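Game Controller Care at the Workbench: Stick Drift, Sticky Buttons, Battery Storage
Posted Sunday, January 31, 2021
Filed under: Workshop Tips, Games

Most faults in a home game controller come from dust, skin oil and spilled drinks. The tips below were written with the Rundano wireless pad on the bench, but the layout is much the same in other pads of this size.

Before opening the shell

Turn the controller off and unplug the cable. Check the stick in the console's calibration screen first. If the marker rests off center but moves smoothly, try recalibration before reaching for a screwdriver. If it jumps, the sensor track is dirty or worn.

Test in a game that shows small inputs clearly. Gralosau is suitable: in the harbor level the camera starts to turn at very low stick travel. Set the dead zone to its lowest value for the test and put it back afterward.

Opening

The Rundano has 6 screws in the back shell, 2 of them under the grip pads. Warm the pads with a hair dryer on low and lift them from the inner corner. Use a driver that fits the screw head fully. The Kikuchi precision set has a suitable tip, and its handle is long enough to clear the trigger guards.

Lay the screws out in the pattern they came from. The two short ones go back at the top. A long screw in a short hole will press on the circuit board.

Open the halves slowly. A ribbon cable joins them, and it tears at the connector end.
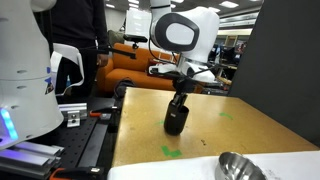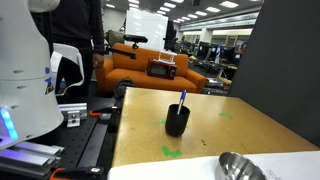 White robot arm with blue light, two views

Cleaning the sticks

Put one drop of contact cleaner at the base of the stick, on the sensor side. Rotate the stick fully for a minute, then leave the controller open until the cleaner has evaporated. Repeat once if needed. Do not use household oil spray. It leaves a film that collects dust, and the drift comes back worse.

If two treatments make no difference, replace the stick module. This requires desoldering. Clean the old solder from every hole before fitting the new part.

Sticky buttons

Lift out the rubber membrane and wash it in lukewarm water with a little dish soap. Rinse and air dry. Wipe the black contact pads with a dry lint-free cloth only, as alcohol can shorten their life. The plastic button caps can be washed the same way. Note the keying tabs on the sides: each cap fits one position.

Dried soda on the shell seams comes off with a damp wooden toothpick. Metal picks scratch.

Battery

Store a controller at partial charge if it will not be used for a few months. A pad put away empty in June may not accept a charge by winter. Keep it out of direct sun and away from the vent of the console. Never press on a swollen pack or try to charge it. Take it to a battery recycling point.

Reassembly

Seat the ribbon cable, close the shell by hand, and press every button before fitting any screws. If one does not spring back, the membrane is out of line. Tighten the screws until snug and stop.

Routine

Wipe the sticks and triggers weekly with a barely damp cloth. The Pokum microfiber type works and can be machine washed without fabric softener. Blow out the charging port every 4 weeks, holding the controller with the port facing down.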